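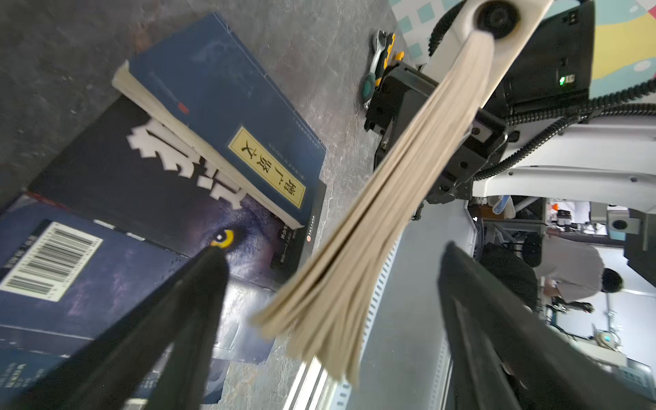

*Buch am Rücken gefasst, Seiten wie immer überall.*

Seit dem Frühjahr führe ich eine Liste mit Regeln für das Greifen von Büchern. Angefangen hat sie als Zettel am Monitor, inzwischen heißt sie Prikotlow und hat eine Versionsnummer, was ihr ein Ansehen verleiht, das der Inhalt nur teilweise deckt.

Regel 3 ist die umstrittenste: Am Rücken greifen ist erlaubt, solange der Block nicht frei baumelt. Das cremefarbene Exemplar oben baumelt. Dick ist es auch noch, und die Schwerkraft hat unsere Richtlinie nicht gelesen. Nach Flanagan (so nennen wir den strengeren Entwurf) müsste die zweite Hand unter den Block, bevor überhaupt angehoben wird. Nach der alten Fassung genügt es, wenn sie in der Nähe ist. »In der Nähe« ist ein herrlich dehnbarer Begriff.

Regel 9 betrifft die Arbeitsfläche: nur Objekte, die zur Aufgabe gehören. Hinter dem Stapel mit dem 古文观止 liegt eine Ratsche mit gelb-türkisem Griff. Ich habe kurz überlegt, die Ratsche zum Buchzubehör zu erklären, aber dafür bräuchte es einen Änderungsantrag, und die Vorlage dafür hat vier Seiten.

Für die nächste Fassung notiert:

- »baumeln« definieren, möglichst in Grad
- Taschenbücher und dicke Bände getrennt behandeln
- Werkzeug vor dem Start wegräumen, und zwar auch meins

Im Dezember will ich die Liste auf eine Seite kürzen. Das wollte ich letzten Dezember auch schon.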